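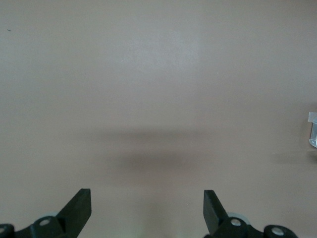 去Sallbridge看桌面：Fondex开放日流水账

发布于2020年3月25日

去年八月去的，照片和笔记一直躺在文件夹里，最近出不了门，翻出来写掉。

先说清楚，我花了一整天，坐两趟车，去看桌子的上面那一层。腿不归这家厂管。同行的朋友在车上问过一次“所以没有腿？”，我说没有腿，她就戴上耳机睡了。

Fondex做桌面，给学校、实验室、办公室和少数想不开的家庭供货。每年夏天开放一天，要提前登记，登记表上有一栏“您对哪种表面感兴趣”，选项有亮光、半光、哑光，还有“尚未决定”。我选了哑光，朋友选了尚未决定，结果我们被分到同一组，可见这一栏没什么用。

怎么去

Sallbridge车站出来只有一个公交站，站牌上写着去工业区的车，时刻表贴在玻璃里面，玻璃上全是水汽，看不清。等车的人都是一副知道车什么时候来的样子，我们就跟着装。车来了以后沿河走，过桥，过一个卖砖的院子，再过一个卖更多砖的院子，到终点下车。厂门在马路对面，门口摆了一张接待桌，铺着桌布。一家做桌面的厂，接待桌上铺桌布，我到今天还在想这件事。

签到，领胸牌，领一双鞋套。鞋套是蓝的，大得能装下两只脚。开讲之前有茶，茶不错，饼干放得久了一点。

讲解

带我们这组的是Aravind Sastry，管表面处理，个子不高，说话很慢，手里始终拿着一块样板，讲到要紧处就用拇指在上面擦一下。他开场讲了一段厂史，我记得的部分是：最早做门，门不好卖，改做柜子，柜子也不好卖，有一年仓库里堆着一批没有柜子可装的平板，有人拿回去当饭桌用。后来的事大家就都知道了，他说。其实我们不知道，不过没人问。

然后进车间。裁板的那一头很吵，给了耳塞，他的嘴一直在动，我们一直在点头。出来以后有位先生认真地说“这段讲得特别好”。

过了裁板是打磨。打磨间隔着玻璃看，里面的人推着一块板慢慢过去，拿手背蹭一下，再推回来。Aravind说手背比手心准，手心摸惯了东西，什么都觉得还行。我们这组人回头就都在用手背摸墙、摸扶手、摸自己的胸牌，样子很不体面。我也摸了。扶手应该返工。

颜色

整个上午最长的一站是配色间，也是我来的原因。

Fondex的色卡有一整面墙，远看像一张得了病的天气图，大部分是灰。近看更灰。底下标着名字，名字起得都很努力，有叫“退潮”的，有叫“旧信封”的，还有一个就叫Wulutia，我问是什么意思，Aravind说是当年起名字的人老家旁边的一个小地方，他没去过，听说土是那个颜色。

Wulutia大概就是文章最前面那种桌面的路子：灰的，灰里透一点紫，看久了又往褐里走，说米色也不算冤枉它。表面平滑，没有纹路，不反光，光落上去只亮一小片，软软的，影子落上去也是糊的，边上慢慢就化进底色里了。我试着给它找个准确的中文名，在笔记本上写了“藕灰”，划掉，写了“豆沙兑水”，划掉，最后写的是“开会的颜色”。朋友看了一眼，说像她外婆家那台冰箱的侧面。各人有各人的Wulutia。

我以前觉得哑光就是没抛光，属于偷懒。配色间的人听了这话，表情很克制。她把两块同色的样板并排放在灯下，一块亮光一块哑光，让我说哪块深。我说亮的深。她把灯挪了挪，又问一遍，我说……哑的深。再挪，我就不肯说了。她很满意。按她的讲法，亮面把灯照在你脸上，哑面把灯收着，所以坐一天的人要哑面，路过的人喜欢亮面。买桌子的往往是路过的人，坐一天的是别人，她叹了口气，把样板放回格子里。

哑面也有报应。亮面上的手印一擦就走，哑面上的东西小归小，留得住。她歪着头在一块用过的样板上找给我们看，这里一点，那里一点，不歪头看不见，歪过一次头就再也看不不见了。原谅我这个句子，意思是从此眼里全是它。我回家以后歪着头看了一圈自己的书桌，不建议各位学。

影子测试

配色间隔壁有一张台子，Aravind专门用来讲影子。他说多数客人选颜色的时候手里拿着巴掌大的小样，竖着看，对着窗。桌面是躺着的，头顶有灯，手在上面晃，手底下永远有一块影子。颜色选得不对，影子就发脏，像没擦干净；选得对，影子颜色深一点而已，还是同一家人。

他让我们轮流把手悬在台面上方，离得高，影子大而淡，离得近，影子就收紧变黑。一组成年人排着队，依次把手悬在桌子上空，谁也不说话。门外经过另一组，看了我们很久。

我悬手的时候他问我看到了什么颜色，我说黑的。他说再看。再看，影子中间最浓的地方确实也不黑，是那种灰褐再往下沉了一层，边上一圈还带点暖。我说棕的。他说好，用拇指擦了一下样板。整个上午我就得到这一次肯定，很受用。

摩擦

有一台机器专门磨桌面，来回磨，计数器数到1,000停一次，有人过来看一眼，记一笔，再开。我问磨坏过没有，看机器的小伙子说磨坏的都在后面架子上。架子上确实有一排，每块中间都有一道发亮的印子，哑光磨久了会变成亮光，听上去很像某种人生安排，可他说这叫不合格。

旁边是污渍台，摆着茶、酱油、墨水、咖喱、红酒，各滴一滴在样板上，盖上小玻璃片，等着。酱油是我建议的吗？不是，人家早有。咖喱是公认的冠军。小伙子说浅色的板子见了咖喱都要低头，Wulutia这一路的颜色占点便宜，本来就不大清白。

朋友在这里终于来了兴致，问有没有试过指甲油。小伙子愣了一下，从抽屉里拿出一整套指甲油，红的粉的都有，按深浅排好了。朋友后来说，这是她全天最尊敬的一个抽屉。

午饭

厂里的食堂叫Annamalai，对外开放，据说附近几家厂的人都来蹭。米饭、扁豆、一勺酸的、一勺辣的，再要可以再添。我添了2次，朋友添了4次，她说她上午走路多。我们走的是同一条路。

食堂的桌面当然是自家的，颜色却是墨绿亮光，反着顶上的灯管，吃饭的时候每人碗边都有一条白杠。我端着盘子去问Aravind，配色间讲了一上午，怎么食堂用这个。他嚼完了才说，食堂的桌子是采购选的。

下午

下午是仓库和自由活动。仓库就是仓库，板子靠墙立着，中间垫纸，每隔一段贴一张条子，写去哪里、什么色号、哪一面朝上。“哪一面朝上”用红笔写，底下画两道线，想必有过故事，问了，笑而不答。

自由活动是指可以去样品间随便摸。样品间比我想的好。桌面架在支架上，高低不一样，有站着用的，有坐着用的，还有一块低得只能给小孩画画用，一个父亲蹲在旁边，很认真地拿手背蹭。灯可以自己开关，冷的暖的都有。Wulutia在暖灯下面偏褐，往米色靠，在冷灯下面那点紫就出来了，中间亮一些，四个角沉下去。我来回按开关，按到有人在门口咳嗽。

也有不满意的地方。样品间没有椅子，所有的桌面都只能站着看，坐一天的人要哑面这个道理，最后还是由站着的人来验收。我在意见簿上写了这条。前面一页有人写“腿呢？”，字迹我认得。

另外，价目表只给贸易客户，零散的人想买，得去镇上的代理店，代理店当天不开门。还有余料角，裁剩下的小板按块卖，9块一摞，扎着绳，不拆。我只想要1块。绳子不拆。于是我买了一摞。

买回来的东西

一摞里有灰的、更灰的、一块不知道怎么混进来的橙色，还有两块Wulutia。橙色那块现在垫花盆。一块Wulutia放在灶台边上搁勺子，已经见过咖喱了，战况还可以，要歪着头才看得出。另一块在书桌上，压着这篇笔记的原稿。

朋友当时一块没买，说家里有桌子。过了两个月她换厨房台面，发来一张色卡，问我这个灰会不会太紫。我让她把手悬上去看看影子。她回了一个问号，隔了一会儿又发来一条：棕的。

实用信息

开放日要提前登记，每组人不多，想进配色间就早点到，下午那组只能隔着门看。耳塞厂里给，鞋套也给。穿深色衣服的话，打磨那一段出来会变成浅色。回程的车在厂门对面等，末班比时刻表写的早，问食堂的人最准。意见簿在样品间出口左手边，笔没水，自己带。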